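Skadow Growers Exchange
Livestock and Animal Health > Biosecurity at the gate
Topic: Visitor sign-in and milk sampling dates, Henao valley herds
Opened October 2024

nlozano_coop
Members are advised that the cooperative is reviewing its rules for contractors and visitors who enter dairy and calf-rearing yards. The present rules date from March and ask each farm to keep a paper log at the main gate. The office has received 13 written comments on them. Most concern the log itself and whether hoof trimmers, feed drivers and milk haulers should be asked to sign at every call.

The draft reads as follows. Any person who has been on another livestock property within 2 days must say so before entering a calf shed. Drivers who remain in the cab are exempt. The farm may refuse entry without giving a reason.

Comments may be posted in this thread until the office closes it.
Nilton Lozano, Member Services

Plavora_Jerseys
Thank you for posting the draft. We milk 189 cows and rear all replacements at home. We support the question about other properties but would ask that the period be made longer for anyone handling calves. Our veterinarian recommended this to us after a bad run of scours, and we have kept to it.

hillside_holsteins
I must disagree with the previous member. A longer period would rule out our relief milker, who works on three farms in the same week. There is no one else to be had in this valley. A clean pair of boots kept at each farm, and coveralls that stay on the property, would do more than a line in a log.

nlozano_coop
Both points are noted. The office would be grateful to hear from members who keep separate boots for regular workers, and how the cost is shared.
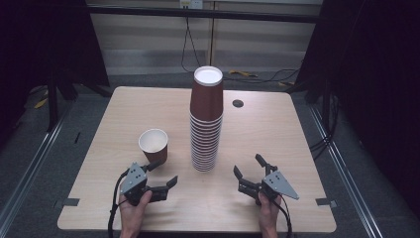

Paper cups, stacked on the table.

Brindora_Vet_Desk
The clinic would offer the following for consideration. Disinfectant does very little on a boot that still carries manure. Boots should be scrubbed first, with a brush and plain water, and then given the full contact time printed on the product label. A footbath that is not changed when it becomes dirty should be taken out of use.

On the question of days, the clinic does not hold a firm view for healthy visitors. Where a farm has sick calves, the safer course is for outside persons to stay out of the calf shed altogether.

hillside_holsteins
I am obliged to the clinic. May I ask whether the draft will require a footbath? We removed ours two winters ago. It froze most mornings and the drivers stepped over it.

nbermudez
A footbath is not required by the draft, and I would oppose one. I haul for the Henao route and call at farms where the bath has straw floating in it. A hose, a brush and a drain beside the milk house door would be used by every hauler I know. I would also ask that the log be placed at the milk house. Haulers do not pass the main gate on foot.
Nilton Bermúdez

Plavora_Jerseys
The last suggestion is a sensible one and we would support it. I remain of the opinion that the rule on calves is too weak - a man can scrub his boots and still carry trouble in on his sleeves.
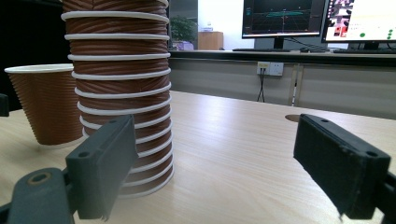 Brown paper cups with white rims.

goat_lane_dairy
Will the rules apply to goats? The draft speaks of "dairy and calf-rearing yards" and our kids are reared in a lean-to off the parlor. We were told in March that we were covered, and then received no log sheets.

nlozano_coop
Goat herds are covered. The wording will be changed to "young stock." The office regrets that log sheets were not sent and has placed an order for 600, which members may collect from the front counter.

hillside_holsteins
With respect, 600 sheets will not answer my objection. The draft should say plainly that farm-kept boots and coveralls are accepted in place of the waiting period. If it does not, I shall vote against it.

Brindora_Vet_Desk
The clinic could accept that wording for healthy herds, provided that hands are washed as well.
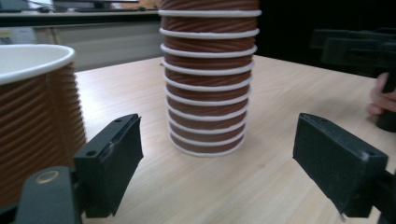

Sampling dates and bulk tank results

nlozano_coop
The second matter concerns bulk tank samples. Members on the Henao route should label each vial with the herd number and leave it in the milk house refrigerator by the evening before collection. Vials without a number will be returned untested.

nbermudez
Please also ask members to cap the vials firmly. I have had several leak in the cooler, and the ink comes off the labels.

goat_lane_dairy
Could the office supply a pencil-type label? Ours smear as well.

nlozano_coop
The request will be passed to the laboratory. Revised wording on boots, coveralls and young stock will be posted in this section once it has been drafted.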